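Brarnis notebook, September: tracking loss under near-field occlusion

Hand-held gripper, wrist camera. Translucent plastic across most of the view.

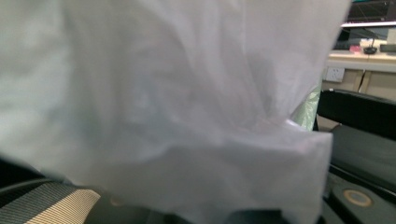
Problem

Pose tracking in the Brarnis pipeline drops out when thin plastic covers most of the wrist view. The failure is not a clean one. The tracker keeps reporting a valid pose for a while with low residuals, and the trajectory that comes out is wrong. Anything trained on that segment inherits the error. I would accept a hard dropout over this, since the exporter already knows how to cut a segment on dropout.

Working explanation: the feature extractor finds plenty of corners on the creases. They move together when the sheet moves with the gripper, so the outlier rejection picks them as the dominant motion and throws out the few points on the background. In the case above, the only rigid background with usable contrast is a strip down the right side: monitor edge, desk edge, outlier candidates on the wall outlet, seams between the cabinet panels. The mesh on the chair at bottom left is no help. Repeating stripes, ambiguous matches, and a chair can roll.

Translucency makes it worse. The occlusion mask from the Kandpal segmenter is binary, and where darker shapes come through the plastic it tends to mark the pixels as background. Matches there are poor.

Replay setup

Test log is 2000 frames, replayed offline at recorded rate. Tracker config unchanged from the last release except where noted. Reference trajectory comes from the fixed-camera solve, hand-aligned at the start. Alignment error not measured, so small differences between runs should be ignored.

Run A, baseline

Inertial weight at default, mask off. Tracker diverges at frame 1063 and does not recover until relocalization. The state flag reads OK through all of it. Confirmed that the flag depends only on inlier count and mean residual. Neither says anything about where the inliers are.

Run B, mask on, threshold unchanged

Divergence starts at the same place. Final drift is smaller. The mask removes the opaque folds and leaves the thin areas, as expected from the above. Mask boundary flickers from frame to frame, and points on the boundary get dropped and re-added with new IDs, so track length is short everywhere near the sheet.

Run C, spatial coverage gate

Added a gate ahead of the state flag. Image is split into a coarse grid. If the unmasked inliers fall in too few cells, the visual update is down-weighted and the filter runs mostly on the IMU. If the condition holds past a timeout, state goes to LOST and the exporter cuts.

Result: the flag goes to DEGRADED ahead of the divergence and to LOST after the timeout. IMU-only drift in between is acceptable for short occlusions. For long ones the cut is the correct outcome.

Side effect: 87 frames elsewhere in the log are now flagged DEGRADED where baseline was fine. Looked at a handful. They are close passes over plain surfaces with features bunched on one side. The pose is still good in those, so the gate is too strict when the bunched points are well spread in depth. Could use the condition number of the visual information matrix in place of the grid. More principled, costs more per frame.

Run D, inertial consistency check

Predict feature motion from the gyro over a short window and compare with the rotation implied by the dominant cluster. If they disagree, try the second cluster before rejecting the update. This picks up the right-hand strip in part of the occluded section. Only works when the gripper is rotating. With slow translation the gyro has nothing to say and the accelerometer is too noisy to settle it.

C and D together are better than either alone. Some 74 frames recovered compared with C by itself, all in the rotating part.

Notes on the code

Cluster fallback is behind a flag, off by default. The gate is on. Rorkis replay tool needs the new DEGRADED state in its color table, otherwise it draws it the same as OK. Fixed locally, not pushed. Also found that the timeout is counted in frames in one place and milliseconds in another. Now milliseconds in both.

Gaurav Rathore asked whether the segmenter could output a soft mask. The logits are there, the Arnano wrapper thresholds them before returning. Changing the wrapper breaks the cache format, so old caches would have to be rebuilt.

To do

Push the replay color fix.
Soft mask branch, weight each residual by one minus occlusion probability.
Condition number test on the close-pass frames.
Rerun C and D with the gyro bias deliberately off, to see how fast D starts picking the wrong cluster.
Check whether exporter cuts leave the gripper-width channel aligned. Suspect an off-by-one at the segment start.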